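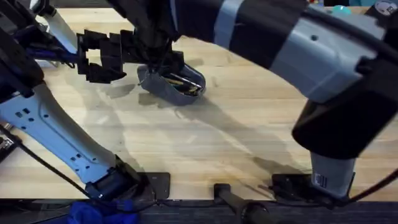
4.2 Where the pens go

I went into this part of the study thinking I'd be writing about desks. I ended up writing mostly about pouches! In the households we followed for the Plalura project, pens and small tools almost never lived in the desk itself — they lived in something soft that sat on top of it, and that something moved from room to room all day long.

Nisreen Masri and I did the home visits together, starting in May, and we asked all 38 people the same opening question: where would you look first for a pen? I loved the answers. One man walked us past two full drawers to get to a zip case on a windowsill. Another said "the gray one" as though we should all know it (his kids certainly did).
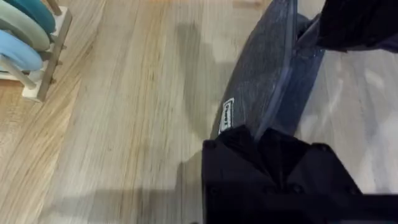 Labels came up a lot too. People who had put one on a case told us it was meant for somebody else in the house, and they themselves went by the color or the feel of the cloth. Fares Twal, who coded the interviews with me, wanted to treat labeled and unlabeled cases as separate groups. We tried that for a while and dropped it, as too many people had a label on one case and none on the next, and a few had labels left over from whatever the case used to hold.

Cases also share space with toys, and I hadn't planned for that at all. Families with small children kept telling us that clearing up the pens and clearing up the toys was one job, done in one go, usually right before dinner.

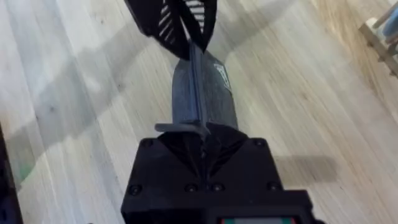 What I really wanted to understand was the difference between a case that lies flat and a case that stands up. Our standing-case people talked about seeing everything at once, and they grumbled about tipping. The flat-case people grumbled about digging! Theophilus Annan had warned me that both groups would defend their choice pretty hard, and he was right — the longest interview we have is a 70 minute one, and a good half of it is about a pencil roll.

Mixed contents were normal in both groups. Figure 3 gives an idea of what we mean by a mixed case in the rest of this section.

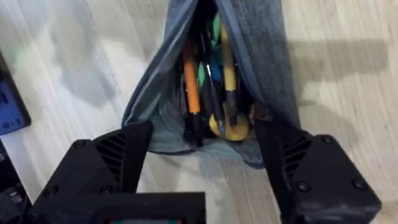 Figure 3. A denim pouch standing open, with orange- and yellow-handled tools among its mixed contents.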